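Chapter 6
Bread, Bells and Barricades: Life Inside a Besieged Town

Reading time: 7 minutes

When the gates of Floltitz were shut, the town bell rang for an entire afternoon. We know this from a baker's widow, who complained about it in a letter to her brother and then, having got the noise off her chest, went on to list everything in her cellar. There were turnips, two sacks of rye, a crock of lard and a goose she did not expect to keep long. She mentioned the enemy army only once, near the end, and spelled the commander's name wrong.

I love that letter. It was the first primary source I ever read closely, and it is a wonderful way into the subject of this chapter, because sieges have so often been written up by the people outside the walls. Generals kept diaries. Engineers drew beautiful maps of trenches and gun platforms. The townspeople left scraps - receipts, parish registers, quarrels over firewood - and for a long time historians stepped right over them on the way to the cannons.

In the pages that follow we will pick those scraps up. You will meet the people of two towns, Floltitz and its river neighbour Drorov, which were both besieged in the same war and came out of it in very different shape. Floltitz held on for seven months. Drorov opened its gates in three weeks, and its citizens spent the next generation being asked why.

Older textbooks had a quick answer to that question: Drorov had a coward for a governor. Leopold Wyss, whose work on the grain accounts we will use heavily in Section 6.2, found something far more interesting. Drorov's millers had sold their stored flour downriver in November, when prices were high, and by the time the besiegers arrived the granary was mostly echo. The governor knew it. So did the millers, several of whom sat on his council. Read his surrender letter again with that in mind and it sounds like a man doing sums.

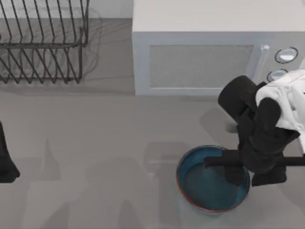
Food, then, is where we begin, but it opens the door to nearly everything else. Who got to set the price of a loaf? Were refugees from the surrounding villages let in, and if they were, whose barn did they sleep in? What happened to the wages of a ropemaker when there were no boats left to rig? The Floltitz council met almost every day of the siege, and the minutes are full of arguments about dung heaps and candles. They are marvellous reading! Don't be put off by the handwriting in the facsimiles; there is a transcription under each one.

Numbers need some care. The chronicles claim that 2000 soldiers defended Floltitz, and that figure was copied from book to book until Édgar Muñoz went through the bread ration lists and could not make it fit. In Section 6.3 you will work through his method yourself, using the same lists. Some of you will disagree with where he ends up. Merle Tautahi certainly did, and her reply is printed straight after his article so that you can weigh one against the other.

The final section travels a long way from central Europe. Aroha Lockyer's study of the fortified settlement at Te Moana asks how far ideas drawn from European sieges help us understand a place built on a different plan, for different reasons, by people with their own traditions of defence. Her chapter on food pits and water carrying pairs beautifully with the Floltitz cellar lists, and I'd encourage you to read the two side by side.

Before you start Section 6.1

Keep a page of your notebook free for unfamiliar words. You will need "sap", "parallel", "ravelin" and "sortie" fairly soon, and they are defined in the margin the first time each appears.

Look at the map of the river valley on the inside cover and find the bridge between the two towns. It was burned in the first week, and almost every source in this chapter has an opinion on who lit the fire.

Read the widow's letter (Source A) twice. The first time, just enjoy it. The second time, write down anything she seems to take for granted - what a neighbour owes a neighbour, say, or what the council may ask of a household. We'll come back to your notes when we reach Peter Šimek's essay on rumour and the price of salt.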